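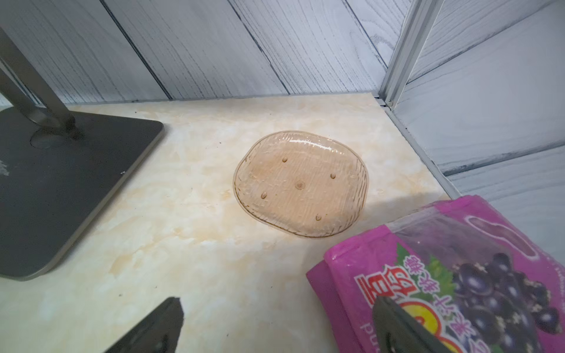
The recipes are the easy part, Misaki Uchida wrote back after our April report, and what she wanted to hear was whether people kept coming once the free lunch was over. They do! We've had our fullest kitchen evenings since then, and a good share of the people in the room are on their third or fourth visit.

Progress report to the Onosero Fund
Vudness Street Recipe Book, second reporting period
15 September 2025

Where we are

We now have recipes from 70 households on Vudness Street and the blocks behind it. When we applied, we hoped for half that. The cards, letters, backs of envelopes and notebook pages we have scanned come to 1386 sheets, and a lot of them carry more than one dish. One family brought a whole shoebox, sorted by aunt. Everything has been scanned and returned, apart from two notebooks whose owners asked us to hold on to them until the moving boxes are unpacked.

Typing up is slower. We are finished with soups, breads and pickles, most of the way through the rice dishes, and only getting started on sweets, where the handwriting seems to get worse the more sugar is involved. Anything written in a language other than English gets typed in that language first and then translated, with both versions going in the book. We didn't budget enough hours for the double typing. We've covered the gap so far by moving money out of the room hire line, as agreed by phone in the summer.

The kitchen evenings

We've held 17 so far. The plan said each evening would have one cook and one dish, with everyone else watching and taking notes. That lasted two sessions. People do not want to watch somebody else fold dumplings - they want to fold them, badly, and talk the whole time. So now we set up four stations and the cook walks between them, and the note taker follows with a kitchen scale and weighs every handful before it goes in. A "handful" of flour has ranged widely enough that we're printing each cook's own weight beside her recipe.

The best evening was the flatbread one. Demirtaş, the bakery on the corner, lent us the use of their back oven after closing, and we had two kinds of dough going at once, one with yogurt and one without, and a very lively disagreement about which was correct. Both are in the book on facing pages. Three people from that night have since started baking together on Sunday mornings with no help from us at all, and I think that may be the thing I'm proudest of in this whole report.

Attendance did drop when school let out. We moved the start an hour later and it came back up. We'll keep the later start through the fall.

Testing

Every recipe gets cooked once by someone who has never eaten it, following only what's on the page. This has been wonderful and a bit humbling. Our lentil soup tester ended up with something she could slice. The fault was ours (we'd dropped a line about adding water twice), and we went back over every soup after that. Testers are paid for ingredients from the grant, and receipts are in the folder with the accounts.

Still to test: most of the sweets, all the preserved lemons, and a fish stew that calls for a pot larger than anyone seems to own.

Printing

Rollix has given us a price for 600 copies with a lay-flat binding, inside the figure in our application as long as we keep photographs to the chapter openings. We'd like to go ahead on that basis. We looked at a cheaper glued binding, but the sample wouldn't stay open on a counter, and a cookbook you have to hold down with your elbow isn't much use. Each household that gave a recipe gets a copy, the library and the school get a shelf's worth, and the remainder will be sold to pay for the next printing.

What we're asking for

No more money. We would like permission to do two things: move what's left in the room hire line to translation, and push the final delivery back by six weeks so the sweets chapter can be tested properly. A revised budget page is attached.

Thank you for backing this. It's been a joy to work on, and there is a tin of sesame cookies in our office with your name on it whenever you'd like to visit.

Comments

Rosebud44
My grandmother's cabbage rolls are in there, page proofs came yesterday. She has read them to everyone on the phone.

T. from the corner
The dough WITHOUT yogurt is correct.

kitchenwitch
Is there still time to hand in a recipe? I have a plum cake but it's in my head and not on paper.

Vudness Street Recipe Book
Yes please! Come to any evening and bake it, we'll bring the scale and write it down.

Len
I have a big stew pot. Will drop it off.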